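Simulation and Evaluation Forum
Board: End effectors and controllers
Topic: Gripper and controller comparison on the teal console task, request for comment

M_Honda
Posted 5 May 2021

Colleagues,

In April the evaluation group was asked to advise whether the Plistberg two-finger gripper should remain the default for the console task, or whether the Arai adaptive gripper should take its place before the physical cell is fitted out. I am posting our position so that members may comment before it goes to the steering meeting.

The task is unchanged. The arm is to operate the controls on the teal console: the CYCLE lever, the rotary selector, the small toggles and the large white dome. All trials are run in simulation. We ran 200 trials for each gripper under the Skesasen controller, with the console pose and the starting pose of the arm varied between trials.

Our provisional recommendation is to retain the Plistberg unit. It was the more dependable of the two on the lever. The Arai unit performed better on the toggles, but we did not consider the margin sufficient to justify a change of default.

Mitsuko Honda
Evaluation group

evan.renaud
Reply

Thank you for circulating this. I must register a disagreement on the method. The Skesasen controller was tuned on the Plistberg gripper. Running the Arai unit under the same gains tests the tuning as much as it tests the hardware. I would ask that the comparison be repeated with the Flalline controller, which neither gripper has been tuned for, before any recommendation goes forward.

I would also ask that the group post some views of the console task. Members who joined recently have not seen the layout, and the question of approach angle cannot be discussed sensibly without it.

Évan Renaud

M_Honda
Reply

The request is reasonable. Views from the simulation are attached.

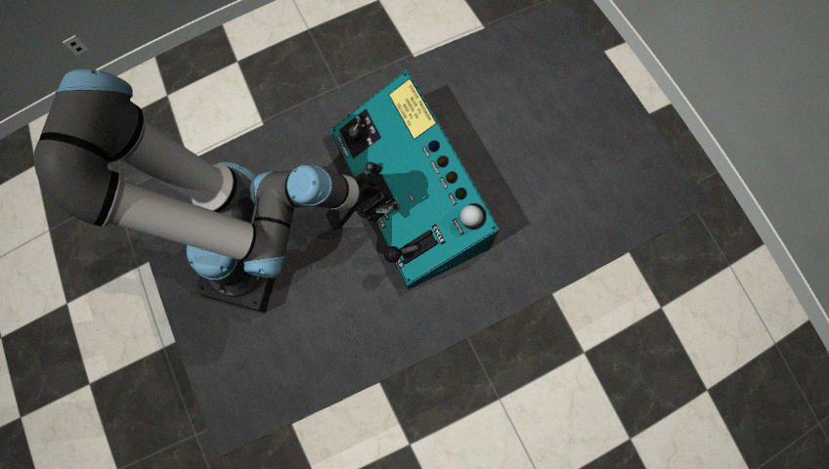
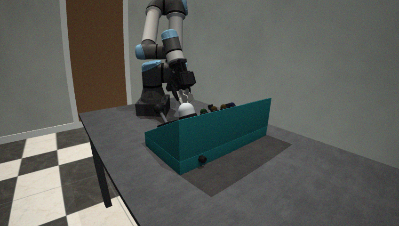
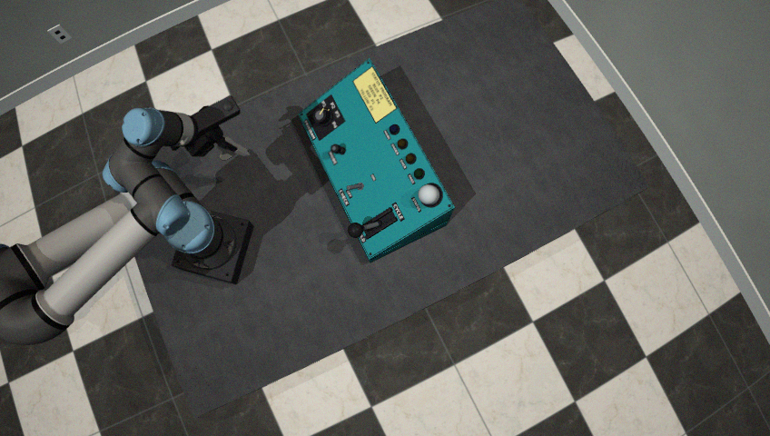
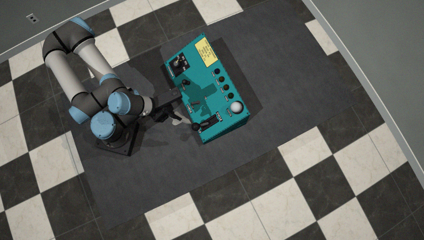 On the matter of gains, I accept that the Skesasen settings favour the incumbent. I do not accept that this invalidates the result. The default gripper will be used with the default controller, and the steering meeting has asked about that pairing and no other. A second study under Flalline may be worthwhile, but it would answer a different question.

vorg
Reply

I can speak to approach angle, having reviewed the failure logs. Of the lever failures recorded for the Arai unit, 24 were contacts between the linkage housing and the body of the console. The fingers were correctly placed in every one of those trials. The planner brought the wrist in too low, and the housing reached the enclosure before the fingers reached the knob.

This is a planning fault. The collision model supplied for the Arai unit is older than the unit we are simulating, and the clearance figure was never revised. I would not be comfortable seeing those 24 trials charged against the gripper.

Vaida Org

a.macmathuna
Reply

I agree with Vaida on the cause and disagree on the remedy. If the collision model is out of date, the trials should be rerun, and they should not be reclassified after the fact. Once we begin to excuse failures by category, each group will bring its own categories.

I would further note that the white dome ought not to be scored alongside the lever at all. It needs a press with closed fingers and tells us very little about grasping. Please see trial 1321, in which the Arai unit scored full marks on the dome and then could not complete a single toggle.

Aidan Mac Mathúna

evan.renaud
Reply

Trial 1321 was run before the friction values were corrected and should have been withdrawn. I would caution against relying on it in either direction. I do support scoring the dome separately.

kkobori
Reply

A question from the camera side. Were the grippers compared with the overhead view only, or with the low view as well? When the wrist is above the switches, the overhead camera loses part of the console face behind the gripper, and the controller is then relying on its last estimate. The Arai housing is the wider of the two and would be expected to suffer more. If only the overhead view was supplied, we have a third variable that has not been reported.

Kimie Kobori

M_Honda
Reply

Overhead only, for both grippers. That should have been stated in my first post and I regret the omission.

In view of the comments, the group will do the following before the recommendation is submitted:

The Arai collision model will be updated and all lever trials rerun for both grippers.
The dome will be reported on a separate line.
Trial 1321 will be withdrawn.
Camera configuration will be recorded with each result, and 2 views will be supplied to the controller in the rerun.

The Flalline comparison is not included. Évan is welcome to submit it as a separate proposal.

evan.renaud
Reply

I will do so. For the record, my objection to the use of a single controller stands, and I would ask that it be noted in the paper.

vorg
Reply

The revised collision model is in the shared directory. Please check the units before loading it, as the previous version was in inches.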